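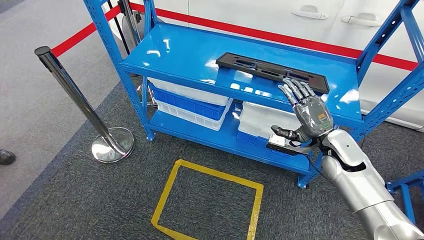
June, early shift

Consultation on the Cumgate paint shop, third meeting. Foulkes brought two people from personnel and one from finance. We had Elba Arancibia from the regional office, two reps from the body side, and me for stores and stripping.

The company's position is unchanged. Paint work goes to Dilus from the autumn, the building is given up, and 50 posts are declared surplus. They put 582 on the table as the site headcount. My last membership return plus the known non-members comes to more than that, so I asked which date the figure was taken on. Finance didn't know. Action on them to supply it in writing.

Elba asked for the cost comparison. We were given one sheet. It quotes 1,281 hours per unit for a full strip and respray in house, against a fixed price from Dilus. The hours include waiting time for the traverser, which has been on restricted use since the winter and has nothing to do with painting. I said so and it was noted. Whether it goes in the minutes is another matter.
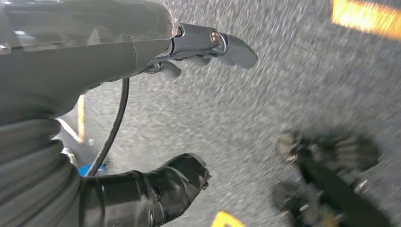
Redeployment was item four. Foulkes say every affected person will be offered an interview. An interview isn't a post. We asked for a ring fence on all vacancies at Cumgate and Jolo until the end of the process, with travel time paid for anyone sent to Jolo. They will answer on the ring fence. On travel they said no, then said they would look at it.

Adjourned 11.40. Members' meeting in the canteen at shift change, about 100 there, standing mostly. Elba gave the report and I took questions. Most were on pension and on notice for the agency lads, who are not in the 50 and so have no figures at all. I had no answer for them and said I would find out.

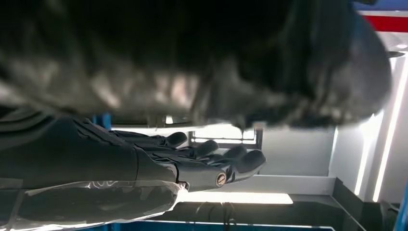

Show of hands in favour of an indicative ballot, clear majority. Address list has to be checked first - at least a dozen have moved since the pay ballot and the office still holds the old ones. Started on it at home after tea and got as far as the letter H.

To do: chase the headcount date, traverser fault log from maintenance, agency contract terms. Room booked for the next meeting, 9.15 start.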